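Zudura tray packing: frequently asked questions

Last updated October 30, 2019

These are the questions we have been sent most often since the Zudura results went up. Write to Žofie Sýkora about the method and the training code, and to Amado Lumanlan about the arms, the recordings and the test procedure.

What is Zudura?

Zudura is a way of training a pair of low-cost arms to put mixed objects into a divided tray, using recordings of a person doing the job through the arms. It was developed at Hosari. The name covers the method, the set of recordings and the trained model, and we try to say which one we mean.

What is the task?

There is a square tray with three compartments, two small ones on the left and a long one on the right. Two rings of different sizes and one long snack packet start outside it. The large ring goes in the upper left compartment, the small ring in the lower left and the packet in the long one. The order is left to the arms. An episode ends when all three objects are in or when the time limit runs out.

Why such a small task?

We wanted something that could be reset by hand in a few seconds and scored without argument. It still has the parts we care about: two arms sharing a space, objects that need different grips, and places to put them that are not much bigger than the objects.

How were the demonstrations recorded?

The operator moves a pair of leader arms and the working arms copy them. A camera looks straight down at the table, and the joint positions of both arms are stored with every image. The set has 3,762 demonstrations. Four operators recorded them. Each had an hour of practice first, and the practice runs were thrown away.

Did you remove bad demonstrations?

Only those where the recording itself was damaged, for example when one arm stopped sending joint positions. Fumbled grasps were kept if the operator recovered and finished the task. In an earlier round we removed them, and the trained model then had no idea what to do after a missed grasp. It would close on nothing, lift, and carry on to the tray.

What does the camera see?

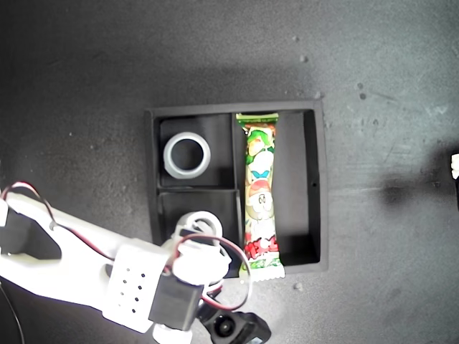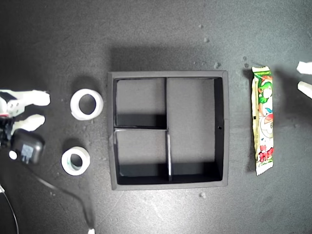
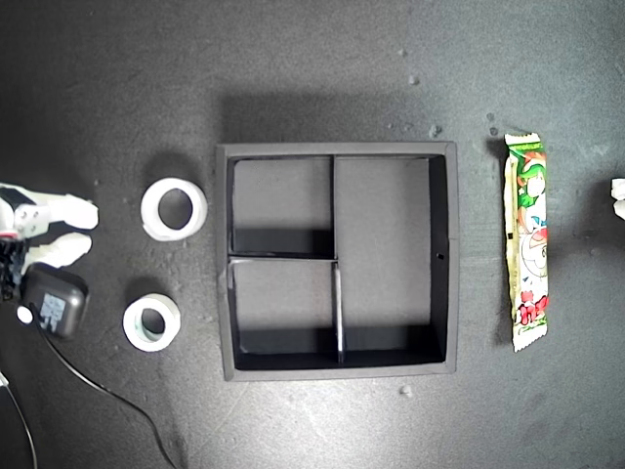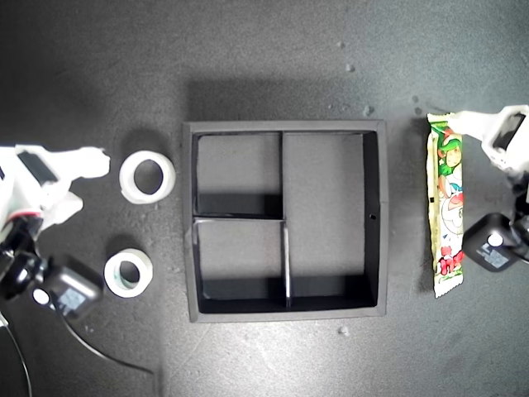

The model gets the overhead view at a reduced size, together with the current joint positions of both arms. It gets no depth, no object labels and no written instruction. We tried adding a camera on each wrist in May. It helped a little with the small ring and made training a good deal slower, so it was left out of the main results.

How does the method work?

The model looks at the current view and predicts a short run of joint positions for both arms at once. It carries out the first part of that run, looks again and predicts the next. Overlapping predictions are averaged, which takes most of the shake out of the movement.

What we added is a second output that says which arm should be allowed over the tray at that moment. We call it the turn signal. It is learned from the recordings, using the position of the grippers to work out after the fact who had the tray. While one arm has the turn, movements of the other arm towards the tray are slowed down. It can still reach for its own object in the meantime.

Does the turn signal matter?

Yes. Without it, the same model with the same training data hit one arm against the other often enough that we stopped the trials early and have not published a figure. With a fixed order (left arm first, then right) collisions went away but the task took much longer, and a failed grasp by the left arm left the right arm waiting until time ran out.

How well does it do?

In our final tests the arms completed the whole tray in 81 per cent of trials. A trial counts as complete only if all three objects are in the correct compartments when the arms return to rest. We do not give part marks in the headline number, though the results table lists each object separately.

What happens in the other 19 per cent?

The packet causes most of it. It is long compared with its compartment, and if the gripper takes it too near one end it comes down at an angle, or with one end lying over the wall of the tray. The model often lets go at that point and treats the job as done. We score those as failures even when a small push would fix them.

The next most common problem is the small ring. The fingers sometimes come down with one tip inside the hole and one outside, which is a perfectly good grip, and sometimes they press on top of it and slide it along the table. A few failures come from the two rings being put in each other's compartments.

Will it work with other objects?

Within limits. We swapped the packet for others of a similar length with different printing on them and saw only a small drop. Rings of other sizes were fine as long as one was clearly larger. Soft bags did not work at all. We have not tried more than three objects.

Does the tray have to be in the same place?

No, but it should be near the middle and roughly square to the camera. Operators were asked to shift it slightly between episodes. Turning it by more than a small angle gives poor results, as there was very little of that in the recordings.

How does it compare with Nemalo?

Nemalo is our older system, which found the objects first and then ran a separate planned movement for each arm. It was more exact at placing the rings, and we still use it for jobs where the objects never change. It needed a new set of grasp points for every object, and it did badly with the packet once the wrapper had creased. We have not run the two side by side under the new scoring rules, so please do not quote the old Nemalo numbers against these ones.

What are the arms made from?

Printed white parts and off-the-shelf servos. The servos have noticeable play after a few weeks of use, and we recalibrate both arms at the start of each working day. If you build your own pair, expect to collect some recordings on them before our trained model is of any use.

Can I have the recordings?

Yes, for research. Send a short note saying what you plan to do and we will reply with a download link. The files are stored by operator, in the order they were recorded. There is a known fault in one folder, where the left and right joint columns are the wrong way round. The loading script corrects it, but if you read the files with your own code you will need to swap them.

Is anyone else using it?

The Kolář workshop is running the same task with its own arms and a different tray. Their results will be linked from this page when they are ready.

What are you working on now?

Mainly the early release problem with the packet. Žofie is testing a check that runs just before the gripper opens, trained on the frames before good and bad releases. Amado is recording more episodes in which the packet starts at an angle to the tray.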